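Chapter 4
Reading the Dirt: Layers, Pits and Other Headaches

My first season on a dig was at Drarkside, and I spent most of it being wrong about floors. I'd scrape down to something flat and hard, yell for Irena Urbańczyk, and she'd crouch, poke it with her trowel and say, "Mud. Keep going." I was so sure every time! By the end of the month I had yelled over puddles, a cart track and one very flat rock.

So this chapter is where we slow down and talk about layers, or strata if you want the word that shows up on exams. The basic idea is simple enough. Stuff on the bottom usually got there first. If a coin sits under an unbroken floor, the coin was there before the floor was laid (hang on to "unbroken," we'll need it in a minute).

Then people come along and dig holes. They bury trash, set posts, rob old walls for stone, and every hole drags old things up and drops newer things down. At Penilmont we had a storage pit cut through 30 centimeters of older village, and the fill was a mess of both. Arvo Niskanen drew that pit four times before he was happy with the edges, and I still think the third drawing was best.

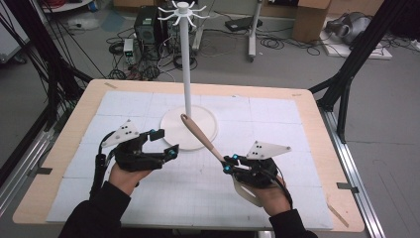

What saved us was the paperwork. Every layer and every cut gets its own number, and you write down what it touches, what it sits on and what slices through it. Our pit was cut 237, and its fill was 849, and I can recite that in my sleep.

We'll start with a plain sequence of three layers, add a wall, and then dig a hole through the whole thing. Grab a pencil with a good eraser before you turn to Section 4.1.

Key terms: stratum, cut, fill, context number, section drawing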